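Inmont Street Block Association
Minutes, Wed 26 September

I took the notes again, so blame me for the spelling. We started late because the front door was locked and the key was in somebody's other coat.

Minutes from August: approved, with one fix. I had written that the plant sale was moved to the church lot. It was the library lot. Sorry!

Money: we have $2,191 in the account. The block party cost more than I guessed it would (ice, mostly, and the second bounce house hour), but the raffle brought in $300 and that saved us. We still owe Balaskas Bakery for the rolls. I said I'd drop off the check on Friday and I will.

Street trees: this took up most of the night. The city is offering us new trees for the Harero Avenue side, and we have to say yes or no on the form before the ground freezes. Everybody wants trees. What we don't agree on is which ones. One household is dead set against anything that drops fruit on cars, and I have to say I'm with them after the crabapple years. We voted to ask for lindens first and maples second. Watering for the first two summers is on us, so I passed around a sign-up sheet and got it back half full — more names needed, please, especially for the corner by the bus stop.

Parking at the Kodik building: still a mess on delivery mornings. The manager's letter says trucks will use the back alley from now on. Two people saw one double-parked this week anyway. I'm writing back, politely.

Little library: the old box leaks and the door won't stay shut. We talked about fixing it and then talked ourselves into a new one, with a proper shelf inside so the picture books don't slide under the paperbacks. We set a limit of $100 for lumber and screws, and paint comes out of what's left in the shed. I'd like the wood kept light inside, and most people seemed fine with that.
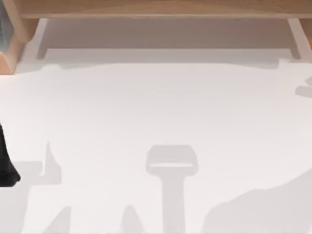 Shelf board and side supports, pale wood.

Depth of the shelf is still open. I'll measure the biggest picture book I can find at home and bring the number next time.

Snow shovels: we own plenty. Please return the ones you borrowed last winter.

Dues: staying at $35 a household. The vote was quick, and then we ate the leftover lemon bars and went home.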